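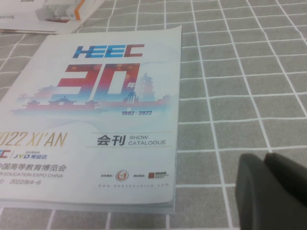
Household Automation

It is often asked whether machines are ready to take on ordinary chores. In my view the question is too broad to be useful, and this post considers a single task: clearing a table of printed matter. The show catalogue for HEEC, the higher education expo in Xi'an, is a suitable test piece. It has a soft cover, one corner of which curls upward, and it lies on a patterned cloth beside several thin sheets.

A person clears such a table without thought. For a machine, each item presents a separate difficulty. A softcover book bends when it is held by one edge. If the fingers close on the cover alone, the pages hang open and the book may slip. Loose sheets are harder still, and a tablecloth will bunch up under any finger that presses too firmly.

At Tekleab we set a modest standard for this chore. The machine is allowed 10 attempts with one catalogue and must place it flat on a shelf, closed, with the cloth left where it was. In the March trials the arm met that standard in 8 attempts. In the remaining two it lifted the cover and left the pages behind.

My colleague Getachew Gebru regards this result as sufficient for limited use in reading rooms. I am more cautious. Homes contain few tables with one catalogue on them, and our figures say nothing about a pile of mail or a child's drawing under a cup. The Jomthorpe group has reported similar trouble with magazines.

Shop-floor work is further along. Cartons at the Amden packing line arrive in known sizes and at a known height, and the same arm handles them with little supervision.

The next round of trials will cover single sheets on bare wood and on cloth. Results will be posted under this category when they have been checked.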